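Juraden reports simulation-trained grasping method for thin devices

24 September 2020 - Robotics firm Juraden has published a method for choosing a two-finger grasp on thin, flat objects from a wrist-level view. The policy was trained only in simulation, with wall textures and object poses changed between runs. Over 50 test runs per object, it reached a stable grasp in 88 percent.

Simulated views with the gripper open:

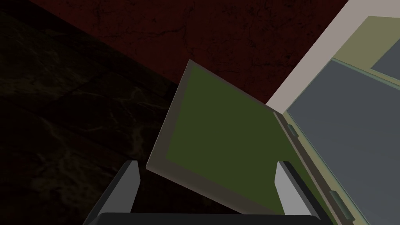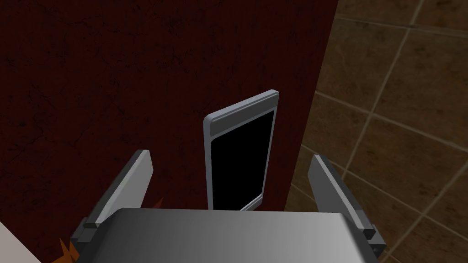
"Approach angle accounts for most of the remaining failures," said Nabila Ait Brahim, lead author. Trials on hardware begin in January at the company's Wutent lab.

Contact: Corrado Lombardi, Juraden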